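An afternoon at the Wemley gripper lab, Skestley 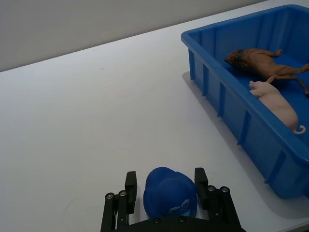 Page last changed: 13 November 2020

We had been promising ourselves the trip to Skestley since June, and I'm so glad we finally made it! Wemley lets visitors try the grippers for themselves, and I spent far longer than my fair share with the black parallel one, which had a little blue baseball cap between its two fingers when I took my picture. The lion and the pig were in the blue bin by then.

The other one on offer was the Joditz, a softer three-finger hand, and I must say I liked it less for cloth. Our hosts had run 100 picks with each – the Joditz dropped 17, mostly fabric, and the parallel one a good deal fewer. The Kocsis controller took me a while (the knob turns the opposite way from ours at home), but the wrist camera view is lovely and clear.

Tea was in the upstairs room, with very good seed cake. Ask for bench 117 if you go, and wear warm socks.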